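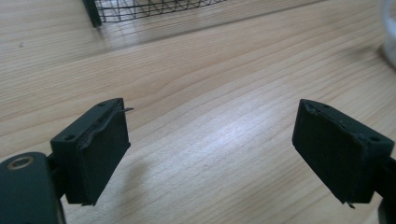
Figure 2. The open gripper over the tabletop, with the wire mesh basket behind it. Both pads show wear along their gripping faces.

4.2 Clearing the table

Clearing a table sounds like the easy one, and I'll admit I put it first in our schedule for that reason. You pick things up, you put them in the basket, you're done. My co-author Hedvika Vaněk had her doubts from the start, and she was right to.

We ran 743 pickups in the kitchen at Lernenberg, all under the Drillinus controller, with the same household objects we used for the shelf task in the previous section. Mugs and boxes were fine. Flat things were awful! A teaspoon lying on a hard table gives the fingers very little to get under, and the policy would close, miss, back off and try again from almost the same spot. Of the 743 attempts, 333 ended with the right object in the basket on the first try. I had hoped for better, and so had the people paying for the kitchen.

Two things hurt us more than we expected. The first is glare. Look at the bright patch between the fingers in Figure 2 – the wood grain washes out to nearly white there, and our depth estimate was at its worst in patches like that one. Closing the blinds helped a lot, but I don't think we can ask people to sit in the dark so their table can be cleared (we did try a matte tablecloth, which brought its own trouble with wrinkles).

The second is the pads. The edge of the left one in Figure 2 looks like it's starting to peel, and the right one is frayed along its border. Saeed Mirzaei went through the grasp logs and found that slips on smooth mugs went up as a set of pads aged, well before any of us would have thought to swap them. The Pietrzak group reports fresh pads for every session, so our numbers and theirs shouldn't be put side by side without some care.

So can a machine clear the table yet? Mugs and boxes, in decent light, with good pads – I'd say yes, slowly. Cutlery, no. We repeated the spoon trials in October at the Usosside apartment with a lower approach angle, and those results are in Section 4.3.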